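Subject: Re: [allotment-talk] Seed potatoes, is it too late?
Date: 20 April 2023

On the list, a member from the Ralterberg plots wrote:
> My Petek seed potatoes only arrived this morning and half of them
> have no sprouts at all. Do I still chit them or just get them in
> the ground? Last year I planted in May and got 7 sad little spuds.

Just get them in! I used to fuss over chitting for weeks, egg boxes on every windowsill, and then one spring I was so behind that I planted a whole row straight out of the bag. They came up a few days after the others and by summer I couldn't tell which row was which.

What matters more (to me anyway) is the soil. Ours at Grotanow is heavy clay and it sits cold well into spring, so I dig a trench, throw in whatever compost I've got and plant a bit shallower than the packet says. Then I earth up like mad once the leaves show - and keep some old fleece handy, we've had frost here in May more than once.

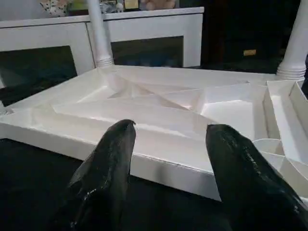

As for your sad little spuds, I'd bet on water. Potatoes get thirsty right when they flower, and that's when we all go on vacation. I have a 200 liter barrel by the shed and it's never enough, so this year I'm putting in a second one.

Oh, and if anyone wants Clorkance, I ordered far too many again. There are 40 left over and I only have room for one more row. They're a floury one, great for roasting, hopeless in a salad. First come, first served - I'm at the plot most evenings until dark.

Happy digging!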